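**Ticket: Station 4, returns folding – count drops after shift change**
Site: Itville
Opened by: Mikside floor support
Status: open, waiting on Gekix

**Problem**
The station counter loses units when one operator hands over to the next. Shift total in May was 2,298 by the paper tally. The counter showed nearly 2,000. Bonus hours are worked out from the counter, so people on the late shift are asking to go back to paper.

**Tried so far**

- Restarted the counter service at 6:10 a.m. No change.
- Swapped the left and right gripper cables at the hub. No change.
- Logged out and back in with a fresh badge. Count held for 3 boxes, then skipped one.
- Checked the Adugna export. It matches the counter, so the loss happens before export.

**Notes from the floor**
Before the grippers came in, a person packed a box by hand and ticked a sheet. Now the same people work with a gripper in each hand and the system decides what counts as a finished box. Operators say they slow down at the end of each one to make sure it registers. Two have sore wrists and want shorter turns – passed to the shift lead, separate ticket.

The skipped units are mostly fabric storage boxes. Rigid cartons on the same station count fine.

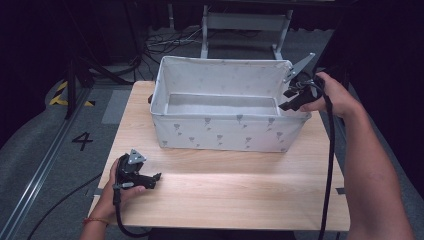
My guess is the "box done" trigger. It wants both grippers open and clear of the rim for a set time, and experienced operators reach for the next item sooner than that. New starters lose fewer counts, which fits.

**Asked of Gekix**

1. What is the wait time on the trigger, and can we shorten it on one station as a test?
2. Can the operator see the count on screen as it changes?
3. The daily log stops at 2,000 lines. Is that a setting?

**For now**
Paper tally stays next to the counter on every shift. Payroll uses the paper number until this ticket is closed.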